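## Unit 4: Sorting and kitting of small molded parts

Course reader, Bavgate workshop series. Read before the Stistside practical.

### 4.1 Presentation of parts

Loose parts are presented in a shallow bin with raised rims. The rim keeps parts on the work surface; the low wall lets the picker reach the floor of the bin from any side. Deep bins are treated in Unit 6.

Color contrast between part and bin matters more than bin size. Orange building bricks on a blue floor are easy to find, including the small ones that end up against the rim. The same bricks in a red bin take longer to clear, and the last few are often missed.
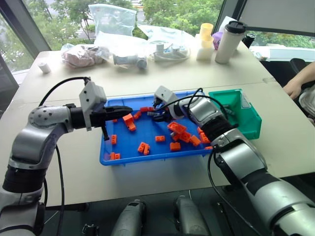

Mixed lots contain three conditions, which should be recorded separately on the Drarholm sheet:

- single parts
- joined parts — two or more bricks stacked or pressed together
- foreign parts, meaning anything of the wrong color or type

Joined parts count as one pick but not as one part. Separate them after the bin is cleared, on the table, and enter the true number in column B. Foreign parts are removed first. A grey piece in an orange lot is a foreign part even if it fits the bricks.

### 4.2 Spread and density

Tip the lot from low height and do not level it by hand. Parts lying flat, upright and tilted should all occur. Where parts overlap, the upper one is taken first.

For the practical, each bin receives 28 parts and the time limit is 60 seconds. The reference lot holds 1000 parts when full; the present one was weighed at 846 and has not been topped up. Use the corrected figure in all ratios.

### 4.3 Exercises

1. Clear one bin of singles only. Record time and misses.
2. Repeat with joined parts included. Compare picks to parts.
3. Read Popescu, section 2, on lot purity — the formula there assumes that foreign parts have been removed.

Sheets are due at the start of Unit 5.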